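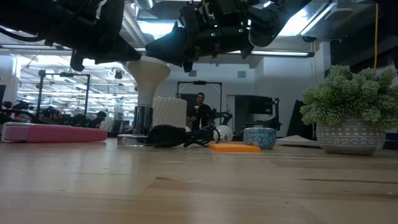

Bancada de manipulação com os dois braços suspensos e o conjunto de objetos ao longo da borda do tampo.

Galeria do projeto Husar, oficina de manipulação bimanual

Esta página reúne o registro fotográfico do projeto Husar, desenvolvido pelos alunos da oficina de robótica do segundo ano. O objetivo do semestre é programar dois braços suspensos para pegar, transferir e reposicionar objetos domésticos sobre uma mesa, sem gabarito de fixação. A fase de bancada começou em fevereiro. A orientação técnica é de Nghĩa Hầu; a integração de software ficou com Bảo Quan.

Notas sobre a foto

Objetos. O conjunto mistura geometrias e acabamentos: uma peça branca em forma de sino sobre base cromada, um vaso branco canelado, um estojo rosa comprido, uma bandeja transparente, uma tigela pequena com motivo azul e branco e uma suculenta em vaso decorado. A base cromada e a bandeja são os casos difíceis para a estimativa de profundidade, por reflexo e transparência.

Objetos deformáveis. O feixe de cabos pretos entra apenas nas rotinas de afastamento. O planejador trata o volume inteiro como obstáculo, com margem de 38 mm.

Objetos baixos. O bloco laranja de notas adesivas e a placa branca exigem aproximação quase paralela ao tampo. A rotina atual desce na vertical e será substituída.

Garra direita. Placas de dedo angulares e luz indicadora verde na lateral. A abertura é comandada em percentual, de 0 a 100, com limite de corrente definido por objeto.

Braço esquerdo. O cabo forma uma alça por baixo do conjunto. O comprimento dessa alça limita a rotação do punho, e o limite de junta foi reduzido no arquivo de configuração.

Tampo. Madeira clara, veio na horizontal. A segmentação por cor foi calibrada sobre esse fundo e precisa ser refeita em caso de troca de mesa.

Procedimento de ensaio

Cada sessão compreende 11 tarefas, executadas em ordem sorteada. Uma tarefa é considerada válida quando o objeto termina dentro da área de destino, em pé quando aplicável, e os dois braços retornam à posição de repouso. Contato entre braços encerra a tentativa. Até o fechamento desta página foram registradas cerca de 316 tentativas, incluindo as interrompidas pelo operador.

Os registros de junta e de garra são gravados pelo módulo Etel, escrito pela própria turma, e revisados antes da sessão seguinte. Falhas de preensão são classificadas por causa: pose estimada incorreta, escorregamento, colisão ou tempo esgotado. A calibração entre braços e mesa é repetida no início de cada sessão e sempre que um suporte for reapertado.

Pendências

Substituir a descida vertical para objetos baixos.
Ajustar o limite de corrente para a tigela.
Documentar o formato de arquivo do Etel.
Preparar a demonstração para a mostra Radosgate.

Os alunos que precisarem dos arquivos de configuração devem solicitá-los a Bảo Quan, indicando o número da sessão.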